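Visit to the Seixas cork works and the Stadodgate open day
October

Our group of 12 left the hotel after breakfast and took the valley road to Seixas. The drive took 40 minutes because of a detour near the river bridge. We had booked the morning at the Grorero cork works and the afternoon at the open day in Stadodgate, which is on the other side of the hill.

The Grorero works

Leonilde Cordeiro met us at the gate. She runs the sorting floor and has been with the firm for 30 years. Visitors wear a hair net and a vest, and bags stay in a locker by the office. Photos are not allowed inside, so I took notes.

The tour starts in the yard, where the planks are stacked to season. They come in from the farms in summer and sit outside through at least one winter. Some of the stacks were gray on the outside and still reddish where a plank had been pulled out. Leonilde broke off a corner and passed it around. It weighed almost nothing.

Next is the boiling room. The planks go into a tank of hot water for an hour, which flattens them and cleans them. The room is loud and humid and smells like wet bark and tea. We stayed only a few minutes. People with glasses could not see much.

After boiling, the planks rest and are then trimmed and graded. Grading is still done by eye at Grorero. The grader looks at the edge of the plank, checks the thickness, bends it a little and puts it on one of several piles. I asked how long it takes to learn. Leonilde said two years before she will leave someone alone at the bench. The best planks go to wine stoppers, the thin ones to disks, and the scrap is ground up for floor tile and gaskets.

The punching machines were the part I liked best. An operator holds a strip against the cutter and works a foot pedal, and each stroke gives one stopper. There is a knack to placing the cuts so that they miss the bad spots in the strip. The punched strips look like lace and go straight into the grinder bin.

The tour ended in the shop. Stoppers are sold by the bag, and there are bulletin boards, trivets and a cork umbrella that I did not buy. I paid for 2 trivets. They take cards.

Lunch

We ate at a place on the square called Fevow. The set lunch was soup, grilled fish with potatoes, and coffee. Service was slow, but we had come in as a large table without calling ahead. The bread was very good. Parking on the square is free at midday, and the restrooms are clean.

Stadodgate open day

Stadodgate is a former spinning mill that now has workshops, a small museum and rented rooms for local firms and schools. On the open day most of the doors are open and you walk around on your own with a map from the front desk. Entry was free.

Duarte Carvalho gave the two o'clock talk on the history of the building. He covered the water wheel, the fire, and the years when it stood closed. He had old payroll books on a table and let people turn the pages. One of the women in our group found her grandmother's last name in one of them and spent the rest of the talk copying out the entries.

The ground floor has the museum, with carding machines and a loom that still runs. The second floor has a bookbinder, a ceramics studio and a print shop. I bought a notebook from the bookbinder. The upper floor has the newer tenants, and it was quieter up there by late afternoon.

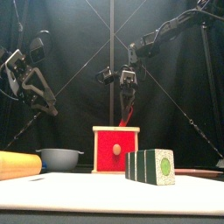 Getting there and practical notes

Seixas has a train station, but it is a long uphill walk to the cork works, so take a taxi or drive. Grorero tours must be booked ahead and run in the morning only. Wear closed shoes. The floor in the boiling room is slippery, and there are two sets of metal stairs.

Stadodgate has an elevator at the back of the building, next to the museum entrance. The café closes at four. The lot fills up early on the open day, and we ended up parking by the church and walking down.

If you have time for only one of the two, I would pick the cork works. The mill can be seen on other days, although most of the workshops will be closed.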